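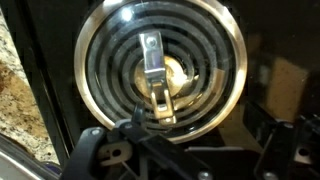
*The gripper over a coil burner, as seen by the camera at the robot's wrist or gripper.*

Jun 20, 2023 – I've been following the kitchen robot project at Fombridge since the spring, and this week the group finally put out some numbers. I'm a little giddy about them!

The method is called Tosteck, and it deals with a problem I'd never given a thought to before I visited the lab in April: shiny stuff. Robots that work from a wrist camera get thrown off by polished metal, and an old electric stove has plenty of it. The chrome ring around a burner catches every light in the room, so the robot sees an edge that slides around as the arm moves (I watched one go after a bright spot three times in a row and felt bad for it).

What Tosteck does is pretty simple, at least the way it was explained to me. Before the gripper closes on anything, the arm makes 5 tiny moves and compares the views. Bright spots that drift the wrong way between views get marked as reflections and ignored. Whatever is left gets treated as a real edge, and the arm goes in from there.

The group trained it on about 3000 short runs, split between the Fombridge kitchen and a second one in Iltham. Then they tried it on stoves it hadn't seen, with the burners switched off and the job being to touch a chosen point on the coil. It got there in 88 percent of tries. The older setup, with one view and no wiggling, managed 23 percent on the same stoves – a much bigger gap than I was expecting.

There are catches. The extra moves slow everything down, and the group says dim rooms still give it trouble. Nothing has been tested on a hot burner either, and I didn't get a straight answer on when that might happen.

Cantero, the company that makes the arm, is paying for the next round, which moves on to sinks and faucets. The code is supposed to go up later this summer. I've already asked to come back for the faucets.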